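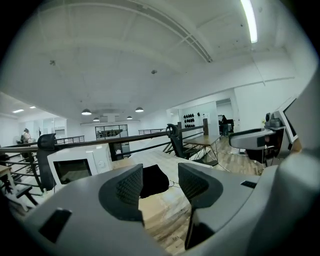 Progress report to Wellance, July
Project: Larine student robotics club, household tasks

The club has recorded 591 demonstrations with the hand-held grippers against a target of 200 for this period. Arsen Fedoruk checked them all and rejected 90, mostly for lost tracking.

Students now run their own sessions of 30 minutes each. Arsen Dmytriv rewrote the calibration steps after two groups got different finger widths from the same tool.

Training on the first task, picking soft items up off the floor, has started. Opening the microwave door is behind schedule - the dial work will move to next term. Spending is within budget. We request no changes to the grant.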